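4.2 Bags and other containers that change shape

The second group of chores covers putting things into soft containers and taking them out again. People do this many times a day without thinking of it as work: unpacking a gym bag, pulling a sweater out of a tote, folding a towel back into a carrier. We included it because it comes up in nearly every list of tasks that households say they would hand over to a machine, and because published results on it are thin compared with those for rigid boxes and drawers.

We ran 782 trials in this group, divided between the Cavthorpe and Lultthorpe sites. Both sites used the same two-finger gripper with textured pads, the same wrist camera, and the same Brallard control software. An operator set out the bag and its contents before each trial and did not touch them again until the arm had stopped. A trial counted as a success if the requested item ended up on the table and the bag was still standing. Time was recorded but not scored.

The main difficulty is deciding what to hold. A soft item lying inside a bag has no clear edge from the side, and two fabrics resting on each other can look like one object from close up. The opening of the bag adds a second problem. Its rim is the part nearest the fingers, it is often thicker than the panel around it, and to the grasp planner a raised seam looks like a good place to pinch. Straps make this worse when they hang next to the opening, since they cross the approach path and may be picked up along with the item.

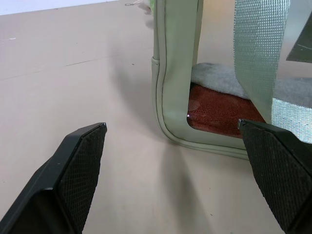

We tried three ways of handling this. The first used the planner as supplied, with no knowledge of what a bag is. The second added a step in which the software marked the rim and straps as areas to avoid. The third added a short push before closing, so that the fingers pressed into the fabric and gathered a fold of it. The push was slow, and on stiff items it did nothing useful, but on fleece and similar materials it gave the pads something to close on.

Trials were stopped by hand in 43 cases, most of them because the arm had begun to drag the whole bag toward the edge of the table. We counted these as failures. The Lultthorpe group argued for leaving them out, on the grounds that a home user would simply hold the bag steady. We kept them in -- a machine that needs a person to hold the bag has not taken over the chore.

The view from the wrist was enough to find the opening, but it was a poor guide once the fingers were inside. At that point the pads hid most of the fabric being grasped. A fixed camera over the table helped at Cavthorpe, where we had room for one. We did not install one at Lultthorpe, and we do not think most kitchens or laundry rooms would have a good place for it. The Sokol force sensor fitted at both sites could tell an empty grasp from a full one, but not one layer of cloth from 2.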